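Dong-geon Bang wants me to stop balling my socks. He has wanted this of a great many people, and by his count 1,498 of them have paid to sit through his laundry course, which he calls Tundach and which takes up four evenings in a rented room in Clarnby.

I went in May with a bag of my own washing and a low opinion of anybody who charges for this.

"You roll the cuff over the pair and you stretch it," he told me, before I had my coat off. "Do that every week and the cuff gives up. Then people say socks are badly made now."

Does he have any proof? He has a drawer. He opened it for me, and it held socks, some saggy and some less so. When I asked how he knew the saggy ones had been balled, he said, "Because I balled them." I asked if he had washed both kinds the same number of times. He thought about it. "More or less," he said.

To be fair to him, he is better on towels. He folds a towel to the width of the shelf and then leaves it alone, and he has no patience for the hotel roll. "Who is it for? You're going to dry your feet with it." He thinks fabric softener is mostly perfume, a view I held already, so I let that one go by without a fight.

White things are where we parted ways. Bang says whites should be sorted by feel before they are folded, plush with plush and ribbed with ribbed. I said that most of us sort by whose it is, and that plenty of white items are both.

"Then you go by the biggest part," he said.

"And the cuff?"

"The cuff goes along with it."

It seems a lot of theory for a sock. He also sells a printed chart, the Barkach, with 12 fabric types on it. I found two I couldn't tell apart with my eyes open, and he took a while over them himself.
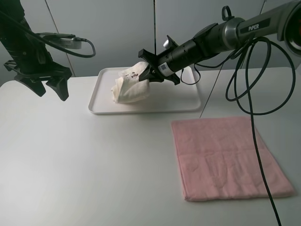
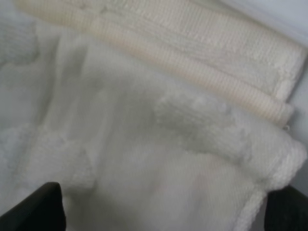
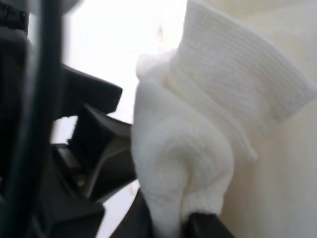 Ribbing, he says, is the part everyone handles wrong. "It's there to stretch, so people think they can pull it as much as they like." I asked what he would have me do with it. Lay the sock flat, he said, smooth the cuff with the side of the hand, fold once, put it away. I timed myself doing it his way at home that night and it was slower than balling, by enough to annoy me.

I called him the next morning to say so. He wasn't bothered. "You've had one night," he said. "Call me when you've done 1,000."

I have no plans to do 1,000. I did leave the towels the way he showed me, and they do fit the shelf.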